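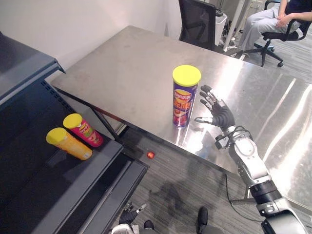
Progress report to the Dunstan Fund, 5/5/23
Civil-military liaison training, Triddale

Hi all,

Since my last update we've run the second tabletop exercise, and I'm happy to say it went a lot better than the first one! We had 37 people through the door from the reserve units, the county emergency office and two of the allied liaison teams, and this time everybody got the briefing pack before they arrived (you may remember my grumbling on that score).

The scenario was a port closure during a multinational deployment. Faltura, our made-up host nation, loses its main harbor and the players have to move supplies inland by road and rail while the civilian authorities are dealing with flooding. The military side got moving quickly. Where we got stuck was border paperwork – who signs off on a convoy when the host ministry's phones are down? We lost most of the afternoon to that, and I think it was the most useful part of the whole exercise.

Brodie Rewi has rewritten the liaison officer handbook with those lessons in it. It's down to 80 pages, and I'd still like it shorter. The glossary is the big improvement, as half our arguments come from two countries using the same abbreviation for different things.

Money: we spent $2996 on interpreters and printing, a bit over plan for interpreters and under for printing. Zuvero hasn't billed us yet for the message-traffic software, so please leave that line open.

Still behind: the after-action survey. Only 20 forms are back so far and I'm chasing the rest. I also owe you the revised risk table, which is half done.

Next up is the two-day exercise in September. I need a yes or no from you on the travel money for the allied teams before I can book rooms – the sooner the better, please!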